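Saturday at the Rerkano open lab

2019-06-29, Rutherford. The parking lot behind Bidby Hall holds 45 cars, and the lab had invited rather more people than that, so my visit began with a brisk walk from a grocery store three blocks away.

Rerkano is a small group that works on getting robots to handle soft things: string, cloth, bags, all the stuff that refuses to keep its shape while you think about it. They open the doors once a year. There was coffee, a table of stickers, and a poster titled "Learning When to Let Go," which I took at first for something from the counseling center upstairs.

Hemi Tautahi gave the tour. He has the calm of a man who has watched a machine fail to pick up a shoelace for most of a year. The method, as he told it, goes like this. A person steers the two arms through a job over and over while the joint positions and camera views are recorded. A network is then trained to copy the person. So far, so familiar. Their addition is a second, smaller network that watches the first one and guesses how likely the next few seconds are to go badly. When the guess crosses a line, the arms back off and start the grasp again.
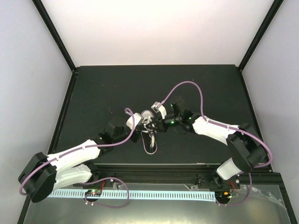
The result they were proudest of concerns the handoff, where one hand has to take the cord from the other. Plain copying managed it 45 percent of the time. With the watcher switched on, the rate went to 75 percent, measured over 1,429 attempts. Most of the trouble happens in the few inches where the two grippers nearly meet and the white loop is tangled around the fingertips of both. Each arm has a fair claim to it there, and a camera has a poor view of who is holding what. I have had the same problem with Christmas lights and had no second network to consult.

Somebody asked how many demonstrations it took. The answer was 4,000, and a tired laugh came from the back of the room, from Nikola Vukčević, who had steered a good share of them. She let me ask the rude question: does the watcher know anything, or does it just make the arms try more often? They had checked. Backing off at random times helped a little, then made things worse — the arms kept dropping cords they already had.

What it can't do yet is thick rope, or anything with a knot in it. A version for cloth is due to start in July with Rendwood, who make bedding and would like a fitted sheet folded. Hemi said this with a straight face. I wished him luck and walked back to the grocery store for my car.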